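Sorting station faults – FAQ
Covers the Hinimov arms on the toy sorting benches. Ask Dörte Hinrichs if your question isn't here. Last touched in August.

What happened on Wednesday?
Arm stopped over the bin partway through a run, fault 218, wrist torque. Gripper had closed on fabric instead of a ball, fabric was snagged under other toys, arm kept pulling. Tripped after 2 seconds. No one hurt, no toys harmed.

Why does cloth set it off?
The grasp planner (Nishad, build 2211) reads a draped cloth as a solid top surface. Goes for the highest bit. Whatever is underneath comes along too, or doesnt, and then you get the torque fault. Light blue plush cloth over the right side of the bin is the sort of load we mean. Spiky balls are fine.
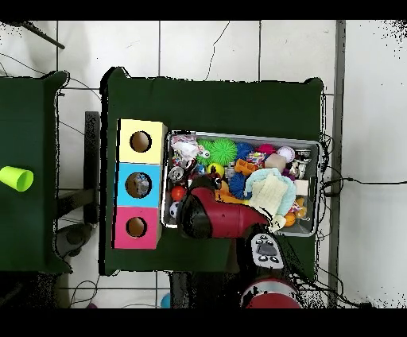 Can I just hit reset?
No. Stop first, then open the gripper by hand from the wrist panel, free the cloth, then reset. If you reset with something still gripped the arm tries to finish its move. Keep your hands out of the bin while the drives are live, please.

Does it matter where the fabric lies?
Yes, a bit. Near the left rim we get fewer trips, but the cloth still hides small stuff – the yellow block by the soccer ball, under the corner of the mint one, is easy for the planner to miss. Treat any cloth in the tray as a risk until the patch is in.

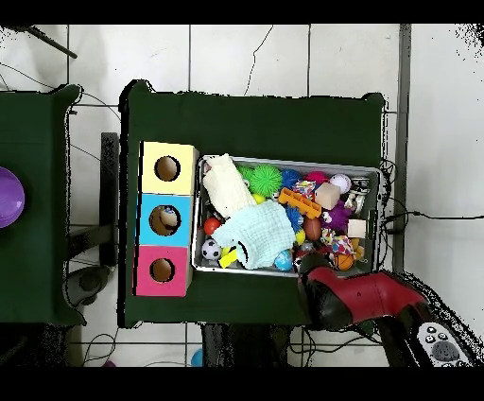
Who do I tell?
Dörte, then log it in Sirkitgate under Plindon bench. Put the fault number in the title, not "arm broken again". Save the log before you power down, it only keeps the last 10 events.

When's the fix?
Patch is in testing. For now wrist force limit is turned down, so you'll see more nuisance stops. Leave the limit alone, even if your behind on runs.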